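# How to fold a button-up shirt without an ironing board

My friend Khurram Gilani asked me to write down how I fold my shirts, so I did it on a Saturday afternoon. I learned it in my first job, at a small laundry called Bitthorpe, where we folded more than 300 shirts in a week. The method needs only a flat place and a little patience.

## What you need

- One clean, dry shirt
- A table, a bed or a mat on the floor, wider than the shirt
- A piece of thin cardboard, if you want all shirts the same size

## Get the shirt flat

1. Empty the chest pocket, if there is one. I once folded a train ticket inside and found it in October.
2. Close the top button, the third one and the last one. You can close all of them, but for the shelf it is not necessary.
3. Put the shirt down with the collar away from you. Do not try to smooth it yet. First find the two shoulders and the two bottom corners.
4. If the cloth is twisted, take it by two far ends and pull gently until the edge between them becomes straight. Let the rest hang or lie as it wants. Then lower it slowly, so the air goes out from under it.
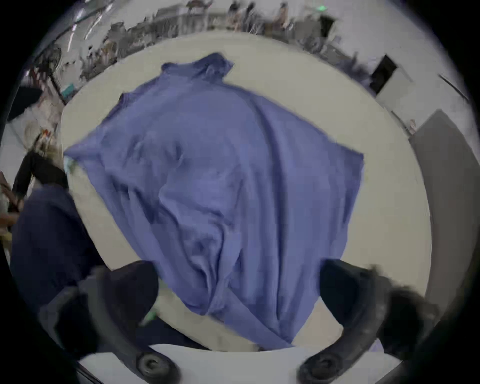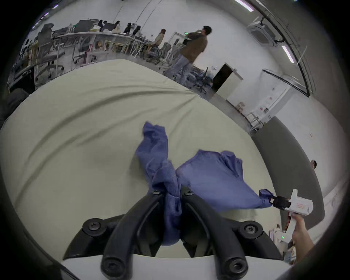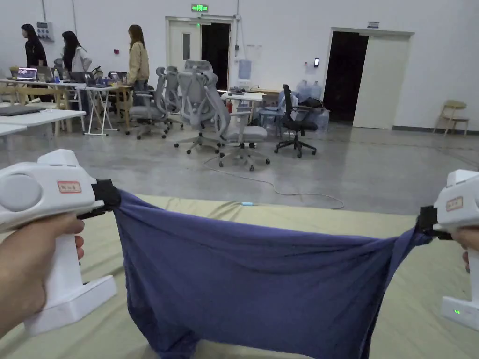

Dark blue-purple cloth above the mat, with the top edge pulled fairly straight and soft folds hanging below.

## Fold it

1. Turn the shirt so the buttons are under. Pass your open hand from the middle to the sides.
2. Put the cardboard just below the collar, in the center.
3. Fold the right side over the cardboard. Lay the sleeve straight down along the same side.
4. Do the same with the left side. The two sleeves should not make a thick place in the middle.
5. Fold the bottom part up a little, then fold the shirt in half up to the collar.
6. Pull out the cardboard and turn the shirt over.

## Small problems

**The collar falls down.** Close the top button again and press along the collar fold with your thumb.

**The shirt is wider at the bottom.** Your side folds are not parallel. Open only the second one and repeat it.

**Deep creases stay.** Hang the shirt in the bathroom for one night and fold it the next day. My old colleague Masanobu Sakamoto used a spray bottle, but on dark cloth I am afraid of water marks.

I keep a pile of 4 on each shelf. With more, the lowest one gets new lines.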